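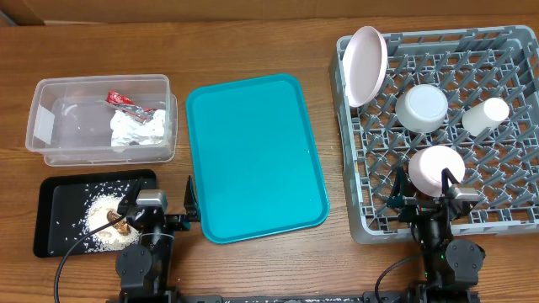

A pink bowl in the right gripper at the dish rack, with the rice tray on the left.

Pramach releases planner update for two-arm table clearing

Sonville software company Pramach released version 26 of its motion planner on 4th August, adding a scheduler that lets two robot arms share one tabletop without stopping to wait for each other at every move.

Earlier versions planned each arm separately and locked the whole workspace while one of them was moving. The new scheduler splits the table into zones and locks only the zones that a planned path crosses. When both arms need the same zone, the one with the shorter remaining path goes first and the other is replanned.

The company tested the release on a table-clearing task called Travstead, in which dishes go to a rack and food scraps and wrappers are sorted into separate containers. The test set has 3251 recorded runs, made since May. Pramach said 3001 of them finished with no operator input.

"Most of what was left over came down to perception," said Angus Cruickshank, who leads the planning team. "Clear plastic is still hard for us, and so is anything small and loose, like rice. The planner can only work with the objects it is given."

Grasp poses are now checked against the wrist camera view just before the fingers close. If the object has shifted, the planner adjusts the last part of the path — it no longer starts over from the home position. The check can be turned off in the settings file.

The update also includes a log viewer that shows the zone locks for both arms on a single timeline. Logs from older versions will open in it, but without the lock data.

MacLeish, which supplies kitchen equipment to hospitals, has been using a preview build and will move to the full release this month. Sites with existing licenses can download it at no charge. The free version is limited to 100 planned paths per session.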